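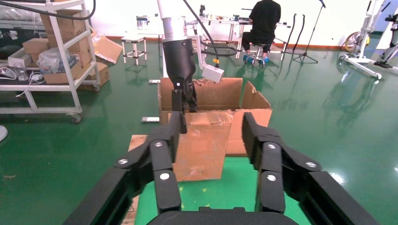
Packing tips borrowed from the robot bench

Readers of this page will know I am fond of a well-packed box. For a good while now I have been spending my working days with people who teach robot arms to take things out of boxes and put them back in, and I keep coming home with notions for the garage, the loft and the kitchen cupboards. So this month's tips come from there, with a bit of the research thrown in for anyone who likes to know the why of things (skip those parts if you only came for the tape!).

First, how the work is done. A person guides the arms through a job by hand, over and over, and the computer learns from those runs. Our set had 300 of them, all with ordinary cardboard boxes. The question Etelka Vida wanted to answer was whether it mattered how untidy the boxes were. She had half the runs done with the flaps folded neatly down and the other half with the flaps left any old how, and then compared what the arms had learned from each lot. We called the whole thing Urilus, and I have long since forgotten why.

The untidy half won, and by a fair margin. Arms taught only on neat boxes would go straight for the opening and catch a flap on the way down. Arms taught on messy ones came in from higher up, lined themselves over the middle and then went down. I have copied that at home ever since, and it has saved me a good many scraped knuckles.

Go in from the top

When you are reaching into a deep box, stand over it. It sounds like nothing, but most of us stoop at the side and drag an arm across the edge, and that is how flaps get torn and jumpers get snagged. Put the box on the floor or a low bench, lean over, and lift things straight up until they are well clear before you move them sideways. If your back grumbles, sit on a low stool with the box between your feet.

Give the box something to grip

A box on a smooth floor slides away as soon as you pull at anything wedged inside it. In the early runs we lost more tries to sliding than to dropping. A rubbery mat cures it, and an old yoga mat cut into 4 pieces will do the kitchen, the shed and both ends of the car boot. For heavy boxes, put a board under one side so you can get your fingers beneath when it's time to lift.

Crease the flaps backwards first

Before you fill a new box, bend each flap right out and press along the fold with the side of your hand. They will stay out of your way far better afterwards. With an old box the creases have gone soft, so a clothes peg at each corner holds the flaps down nicely while you pack. Do take the pegs off before you tape it up. I have posted two to my sister.

One hand works, the other waits

This was the part of the study I enjoyed most. In the two-armed runs, the best results came when one arm did the reaching and the other kept well back with its fingers open, ready to take whatever came out. When both went in together they got in each other's way and wasted time. Try it next time you are unpacking glasses: one hand in the box, the other outside to receive, and a clear spot on the table within easy reach.

Leave a finger's room

Grippers need space on both sides of a thing to get hold of it, and so do you. If you pack jars shoulder to shoulder you will end up tipping the box to get the first one out. Leave a gap the width of a finger by one jar in each row, fill it with a twist of paper, and pull the paper out first when you unpack.

A word on tape

Old tape lifts at the ends and catches on sleeves (and on rubber fingertips, as Etelka will tell you at length). Warm it with a hairdryer on low and peel it back slowly and flat. It may still bring a little of the brown paper with it, but the box will be good for another go.

Next month, jam jar lids and what to do with the ones that have lost their jars.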